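Larkar shelf notes – README

Last tidied 14 February 2018

Larkar is the spare-bedroom half of our humanoid build. The arm and leg code lives in Testach, and if you only want the walking bits you're better off starting over there. What you'll find in this folder is the shelf work: reaching, grasping and putting things back in a cubby, all done at home between dinner and bedtime.

There are 16 runs so far, sorted into 5 folders by the height of the reach. Each run has the joint log, the head camera and the room camera, plus a plain text file with whatever I remembered to jot down (some are very chatty, sorry!).

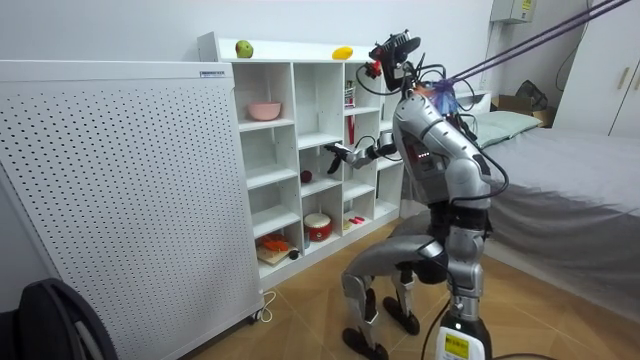 Reaching for the white shelf, play food and toys included. 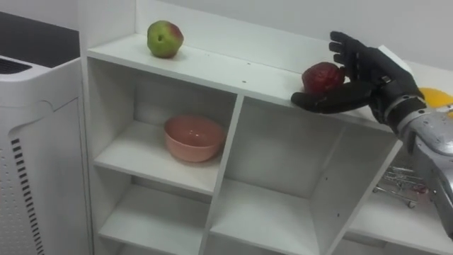 A few things to know before you load anything. The two cameras keep their own clocks, so run the sync script first – it lives in the tools folder and wants the older Yaman log format. Joint angles are in degrees, and I do apologise to everyone who prefers radians. Run 7 is missing its wrist data entirely, but I've left it in for the leg logs.

If you're trying this at home, keep the harness on, clear the floor and have your stop button within reach. Start at 20 per cent speed and stay there longer than you'd like to.

Still to do: relabel the low reaches, and move the grip settings over to Flalter, hopefully by April.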